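We run mobile robots with wrist grippers in people's homes at Rorton. The house rules for bathrooms got rewritten in November, so I'm posting the short version. 1/6

Glass first. Shower glass is treated as a solid wall on the map, drawn in by hand before the first run. Depth readings through clear glass don't count as free space, even when they look fine on screen. 2/6

Speed near any glass or mirror is capped at half the normal arm speed. Fingers stay clear of the panel by 400 mm unless the task is the shower door itself. Dorota Tokarz signs off on shower door tasks. 3/6

Doors: lever handles only for now. The robot never closes a bathroom door behind itself and never touches a lock. 2 people on site for any bathroom run, one of them holding the stop button. 4/6

Water: mixer valves are off limits. No turning, no pushing, no "just a quick test." Floor gets wiped and checked before the base rolls in. If the floor can't be checked, the run is canceled. 5/6

Logging: every stop gets written up within 20 minutes, including the boring ones. We have 2,794 entries so far and Lemlem Bogale reads them all. Most of the glass rule came out of those. If your team has a different clearance number, please post it, I'd like to compare. 6/6

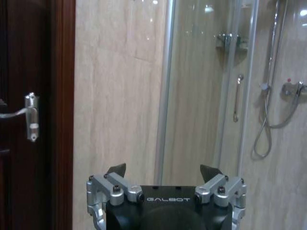

Gripper by the curved shower enclosure, fingers open.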